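Safe Handling Practice: Hand-Held Grippers at the Bench

This gallery accompanies the bench rules adopted by the Lenberg site in February. The rules apply to all staff who use hand-held gripper tools, whether for recording sessions or for routine checks. They were drafted by Gizella Mészáros and reviewed by Kálmán Vida of the Pálfi training office.

Operators must complete 18 supervised sessions before working alone. Pads are inspected at the start of each shift and replaced after 1,000 closures, or sooner if the surface has come away from the finger. Screws on the finger mounts are checked by hand at the same time — a loose screw is reported, and the tool is withdrawn until it has been refitted.

Fingers are to be brought to the table slowly and kept level with each other. Between tasks, the tool is held open with nothing in the grip. Marks on the tabletop are entered in the bench log under the station number, and
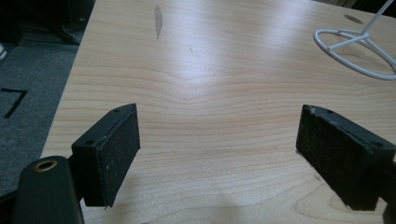
the entry is signed by the operator on duty. Floor tape may be moved only with the approval of the shift lead. Stands and other items that remain on the table during work must be listed on the setup sheet, with a copy kept at the station for seven days.

Questions on the wording of Rule 7 should be sent to the Pálfi office in writing.

Contact: Pálfi Training Office, Room 343 | © 2023 Erkmont | Back to top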